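Home | Posts | Workshop | About | Search

Taking stock of an old Dell tower

October 20, 2020 — 3 min read

I bought the Dell in February from the surplus sale in Juvuldale. It cost $25, and it had been under my desk ever since with a box of printer paper on top. I finally opened it up, mostly to find out what was worth keeping and what I could move over to the Montoya box in the garage.

The side panel was the easy part. With the case lying down, everything is right there: green board in the middle, power supply along the front, drive cage on the right. Dell marks the parts you are supposed to grab in blue, and I wish every company did that. The two drive clips are blue, and so are the little tabs by the expansion slots.

I started with the processor socket. On this style the chip sits under a steel frame, and a thin lever runs beside it to hold the frame down.

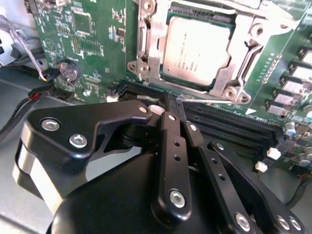 The processor in its socket, with the steel frame around it.

If you have never opened one of these, go slow with the lever. It takes more force than you expect, and it wants to spring up when it clears the hook. Keep your other hand flat on the case. Lift the chip straight up by its edges and don't let it tip, because the pins in the socket bend if you look at them wrong. I ruined a board that way on my old Pruvach build and never got it straight again.

Next I went over the rest of the board. The memory slots are split into two groups, one on each side of the socket, and you want to write down which slots are filled before you pull anything. I keep a notebook for this. Page 9 is all slot diagrams, none of them neat.

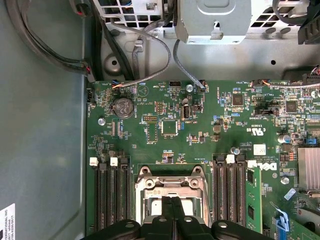

The coin battery is getting replaced no matter what. They are cheap, and a dead one makes the clock reset every time you unplug the machine. Push the clip back with a fingernail or a plastic tool and it pops up. I bought a pack when I did the Sandia computer, so I have spares.

I also blew the dust out of the heatsink fins before doing anything else down there. Do that outside if you can. 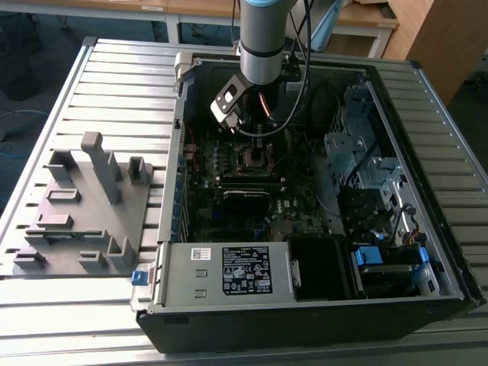 The power supply stays with this case. The Montoya box has a newer one, and I don't like mixing Dell supplies with other boards unless I have checked the plugs first. The hard drive is going in a drawer until I can wipe it. Memory gets tested one stick at a time, which will take an evening.

279 views | 3 comments | Share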